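Fekberg Extending Wall Arm, Model 308

Pap Hardware > Brackets and Mounts > Extending Arms

Item no. 821
Supplied by: Trilis
Availability: in stock, ships from the Flolleseo depot

Overview

The Fekberg 308 is a wall-mounted extending arm of the crossed-link type. It carries a light fixture, a shaving mirror or a small display and holds it at any distance between the closed and full reach positions. The arm travels on a single axis, straight out from the wall. It does not swing sideways unless it is fitted with the swivel foot, which is sold separately.

The arm replaces the earlier 300 series. The hole pattern of the wall plate has not changed, and existing holes may be reused if the anchors are sound. The older end plate does not fit the 308 because the pin spacing at the last pair of links is wider.

Construction

Links are stamped from flat steel strip, deburred, and powder coated before assembly. Each crossing is joined by a shouldered rivet with a nylon washer on both sides. The washers set the friction of the arm and are not adjustable. End pivots are screws with locking nuts and can be tightened with a hand wrench.

At the wall end, the upper pivot is fixed and the lower pivot slides in a vertical slot. The same arrangement is repeated at the load end so that the end plate stays upright through the full travel. Slots are lined with a plastic insert. Inserts wear before the pins do and are stocked as a spare part.

Finishes

White (standard)
Black
Clear zinc, to order only

The zinc finish is intended for workshops and garages. None of the finishes is rated for outdoor use or for rooms with standing moisture. In a bathroom, mount the arm outside the splash area of the tub or shower.

What is in the box

Arm, assembled
Wall plate
End plate with clamp
2 cable guides
3 wall screws with anchors
Hex key
Instruction sheet

The anchors are for solid masonry. For drywall, the wall plate must be screwed to a stud. Hollow-wall anchors of any type are not approved for this product, because the pull on the upper screw increases as the arm is drawn out.

Installation

Mark a vertical line at the chosen height and hold the wall plate against it. Check the plate with a level in both directions. A plate that leans forward will cause the arm to creep out under load. Drill, set the anchors, and drive the screws by hand for the last few turns.

Fit the arm to the wall plate with the slot at the bottom. Tighten the upper pivot first, then the lower one, and back the lower nut off until the pin slides without side play. Run the arm in and out several times with no load before attaching the fixture.

Cables should pass through the guides with enough slack for full extension. Do not route a cable through the openings between links. The openings close as the arm folds and will cut the jacket. Mains wiring to a light fixture must be done by a qualified electrician.

Crossed-link mechanism and pivots

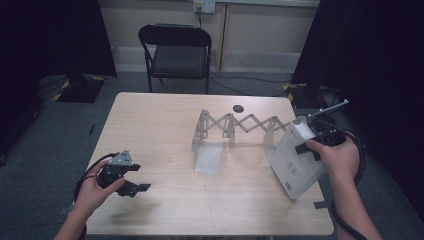

Folding scissor linkage, white and gray, on a tabletop.

Care

Wipe the links with a dry cloth. Household oil should not be used on the riveted joints, as it collects dust and softens the washers. A small amount of dry silicone spray may be applied to the slot inserts once a year. Keep fingers clear of the links whenever the arm is being folded.

If the arm sags at full reach, check the wall screws before tightening the end pivots. Overtightened pivots bind the slide and put the load on the rivets.

Spare parts

Slot insert, pair
End pivot screw and nut
End plate clamp, white or black
Cable guide
Swivel foot (accessory)

Riveted links are not sold singly. An arm with a bent link has to be replaced as a unit.

Returns and technical questions

Unused arms can be returned in the original box. Arms that have been drilled, painted or shortened are not accepted. Technical questions on mounting and load are handled by So-yul Yang at the Trilis parts desk. Please quote the item number and the type of wall.

Page revised 19th August. The instruction sheet issued in January remains valid for white and black arms.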